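Reruvwood : la mise à jour « Restcombe » ouvre une nouvelle région et change le système de commerce

Le studio Ivov a confirmé que la prochaine grande mise à jour de son jeu de gestion et d'exploration Reruvwood sortira en mars sur PC. Elle porte le nom de Restcombe, comme la région qu'elle ajoute au nord de la carte. Les versions pour consoles viendront plus tard, sans date pour le moment.

Restcombe est une vallée de moyenne montagne, avec un port fluvial et d'anciennes carrières. Le joueur pourra y entrer dès que son comptoir atteint le niveau 41, ou bien commencer une nouvelle partie directement dans la vallée. Dans le second cas, les ressources de départ sont plus faibles et l'hiver arrive plus tôt. Ivov annonce 3 factions locales, chacune avec ses propres contrats et ses propres routes.

Le changement le plus attendu concerne cependant le commerce. Jusqu'à présent, les prix étaient fixés par saison, et les joueurs expérimentés connaissaient par cœur le bon moment pour vendre le sel ou le bois. Avec la mise à jour, les prix vont dépendre des stocks réels de chaque ville. Si plusieurs caravanes apportent la même marchandise, le prix baisse pendant quelques jours de jeu, puis il remonte lentement.

« Nous avons hésité longtemps, parce que beaucoup de joueurs aiment leurs tableaux de calcul », explique Panagiotis Lazaridis, responsable de la conception chez Ivov. « Mais après une centaine d'heures, le marché ne posait plus aucune question. On faisait toujours le même trajet. »
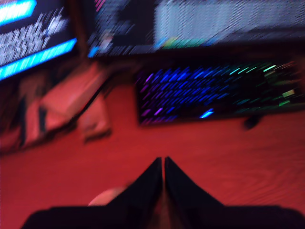
Deux écrans sur un poste de travail.

Le studio a aussi refait l'interface du comptoir. La liste des marchandises peut maintenant être triée par ville, par poids ou par bénéfice, et il est possible de garder une fenêtre de suivi ouverte pendant les voyages. La fenêtre peut être déplacée sur un deuxième moniteur, une fonction que les joueurs demandaient depuis l'accès anticipé. La taille du texte sera réglable séparément dans chaque fenêtre.

Du côté technique, les notes publiées par Ivov contiennent 459 corrections. La plupart sont petites : des animaux de trait bloqués devant les ponts, des dialogues qui se répètent, une musique qui s'arrête après le chargement d'une sauvegarde. D'autres sont plus importantes, notamment la correction de la fuite de mémoire qui ralentissait les longues parties. Le problème apparaissait surtout avec les grands convois, et il avait obligé certains joueurs à redémarrer le jeu toutes les deux heures.

Les anciennes sauvegardes resteront compatibles. Au premier chargement, le jeu va recalculer les stocks de toutes les villes, et cette opération peut durer plusieurs minutes sur une partie avancée. Ivov conseille de faire une copie avant. Les modifications créées par la communauté devront par contre être adaptées si elles touchent aux prix ou aux caravanes. Une documentation est déjà disponible pour les auteurs sur le forum officiel — en anglais seulement pour l'instant.

La bande originale est de nouveau confiée à Eftychia Antoniadis, qui a composé pour Restcombe une série de morceaux joués surtout à l'accordéon et à la clarinette. Ils seront ajoutés gratuitement à l'album numérique pour les personnes qui le possèdent.

La mise à jour elle-même est gratuite pour tous les propriétaires du jeu. Un petit contenu payant sortira le même jour, le pack Boateng, avec des tenues et des décorations de chariot. Son prix n'a pas été communiqué. Selon le studio, il n'apporte aucun avantage dans la partie — les bonus de vitesse du premier pack, très critiqués à l'époque, ne reviendront pas.

Une version de test sera ouverte en février aux joueurs inscrits sur le forum. Les inscriptions commencent à 18 heures le jour de l'annonce et le nombre de places est limité. Les parties commencées pendant le test ne pourront pas être transférées dans la version finale.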